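4.2 Open-day demonstration

The table-wiping task was shown to visitors during the open day at the Rendness laboratory on 11/23/24. Registered attendance was some 250 people, admitted in small groups. The purpose of the demonstration was to observe how the Brorell bimanual platform, configured as described in Section 3, would be received outside a controlled trial. No quantitative results in this paper are drawn from the session.

The setup consisted of a light-colored table, a folded gray cloth and a few small yellow-orange stains on the surface. The stains were left in the middle of the table, within reach of both arms. Each arm carried a parallel gripper and a bracket-mounted wrist camera. The assignment of roles was fixed before the session: the right arm handled the cloth, and the left arm held a ready position over the table.
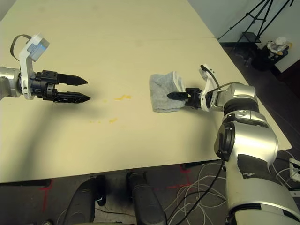 Grasp selection for the cloth followed the edge-first rule introduced by the Dimaculangan planner. The planner prefers a grasp near a visible border, where the number of layers between the fingers can be estimated with less error. On a folded towel this estimate remains ambiguous. A grasp that takes in only the top layer tends to unfold the cloth during the first stroke, and the contact area then no longer matches the one assumed by the controller. For the open day we accepted this risk and did not add a regrasp step — the additional motion would have made the demonstration longer than the slot allowed.

Before a grasp is attempted, the cloth and the stains are segmented separately from the head camera view. The cast shadows of the arms were a known source of false detections in July, when dark regions on the tabletop were at times labeled as part of the cloth. The segmentation model used here was retrained with shadowed samples. Figure 5 gives a head camera view with the cloth lying between the stains and the right gripper.
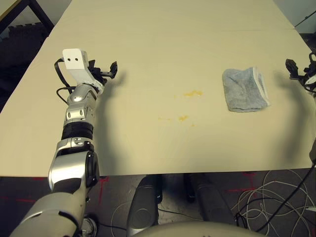
Figure 5. Head camera view with the folded cloth resting on the table to the right of the stains. Shadows of both arms fall on the tabletop.

Visitors received a short introduction from Oriana Rivadeneira, and Milagros Henríquez supervised the controller. Questions concerned mainly speed and contact force. Several visitors asked why the second arm was kept over the table at all. In the present configuration it has no function during the stroke itself; it is held in reserve for flattening the cloth, a behavior that is implemented but was disabled for the session. We note that its presence affected how the system was understood, as three of the written comments described the left arm as "watching" the right one.

The contact phase was run under the Ceka force controller with the limits given in Section 3. Downward force is regulated at the wrist, so the folded or crumpled state of the cloth enters only indirectly, through its thickness under the fingers. This is a simplification. A crumpled cloth presents an uneven pad, and equal wrist force does not imply equal pressure on the surface.
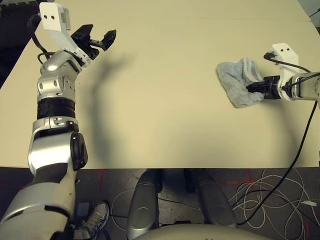

Figure 6. Right gripper closed on the crumpled cloth at table level, with the left gripper open above the table.

Two changes to the protocol follow from the session. The regrasp step will be restored for all later trials, and the left arm will be parked clear of the table when flattening is disabled. The second change also removes the larger of the shadows from the work area, which should simplify segmentation under the overhead lighting used at this site. Both changes are in effect for the experiments reported in Section 5.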